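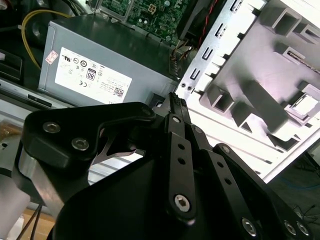

PRESS RELEASE

22nd April

New drama Tolodix to open in cinemas in January, with Rogério Rezende in the lead

Jatden Films has confirmed that Tolodix, the second feature from writer and director Leopoldo Sandoval, will be released in cinemas next January. Filming finished last month after a shoot of 36 days. The film is now being edited.

Rogério Rezende plays Anselmo Lopes, a ferry pilot who returns to the river town where he grew up to sell his late father's boatyard. He expects to stay for a weekend. The sale falls through, the buyer disappears, and Anselmo finds himself running the yard through a wet winter with a crew who remember him as a boy and do not think much of him as a man.

The title is the name painted on the last boat his father built, which is still sitting on its cradle when the story opens.

Tolodix is Rezende's first leading role in a feature film. He has worked mainly on the stage, where he spent nine seasons with a touring repertory company, and has had supporting parts in television drama. Audiences may remember him as the night porter in Sandoval's first feature, Lisix, in which he appeared in three scenes.

Sandoval wrote the part of Anselmo with him in mind.

"Rogério had very little to say in Lisix and I kept wanting to go back to him," said Sandoval. "When I started on the new script I could hear how he would say the lines, so I stopped pretending it might be someone else. He read the first draft in an evening and rang me the next day with two pages of notes. Most of them were about the father."

Rezende prepared for the role by working in a boatyard for five weeks before filming began. He learned to caulk a hull and to handle a small ferry, and does all of the piloting seen in the film himself.

"The people at the yard were patient with me up to a point," said Rezende. "I was slow, and they told me I was slow. A good deal of that went into the part. Anselmo has been away for twenty years and his hands have forgotten everything, so I did not have to act it very much in the early weeks. By the end I was a bit quicker and so was he."

The film was shot in sequence as far as the weather allowed. The boatyard was a working one that had closed for the season, and the production used its sheds, slipway and office. The town's dance hall, which had not been in use for some years, was cleared and rewired for the wedding scene in the second half. Local people answered a call for extras, and 906 of them were registered for the shoot. Several were later given speaking parts.

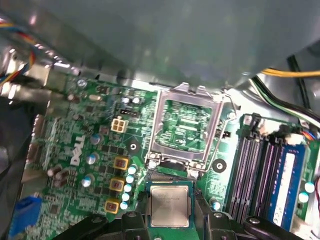
The supporting cast was chosen through open auditions held in the region over the autumn. More than half of those with named roles have not appeared on screen before. Sandoval worked in the same way on Lisix, and rehearsed with the new cast for a fortnight before the crew arrived.

"I like people who have not learned to wait for the camera," he said. "You have to shoot a bit more and you have to keep the crew small. We lost one whole morning to fog and another to a dog. I would do it the same way again."

Lisix, a drama set during a single night in a roadside hotel, was made on a small budget and shown at a number of regional festivals before it was released. It ran for longer than planned in several independent cinemas and was later shown on television. Sandoval trained as a sound recordist and worked on documentaries before he began directing. He has again recorded much of the location sound himself, including the river and the engines heard throughout Tolodix.

The score is being written for accordion, double bass and voice, and will be recorded in early summer. The song performed at the wedding is a traditional one from the river towns, sung by members of the cast. There are no plans to release it separately.

Jatden Films will hold a preview of Tolodix in the town where it was shot, ahead of the general release. It will take place outdoors on the slipway if the weather is fair, or in the dance hall if it is not. There will be 2,000 free tickets in total across several showings, and everyone registered as an extra will be offered a pair before the rest are given out. Details of how to apply will be published on the Jatden Films website in the autumn.

A trailer will follow later in the year. The running time and certificate will be confirmed once the edit is complete.

Notes for editors

Tolodix is written and directed by Leopoldo Sandoval and produced by Jatden Films. It stars Rogério Rezende as Anselmo Lopes.

Rogério Rezende is available for a limited number of interviews before he begins rehearsals for a new stage production in June. Leopoldo Sandoval will be available once editing has finished. Requests should be sent to the Jatden Films press office, giving the name of the publication and the date by which the interview is needed.

Stills from the film may be used free of charge in connection with coverage of its release. Please credit Jatden Films.

Ends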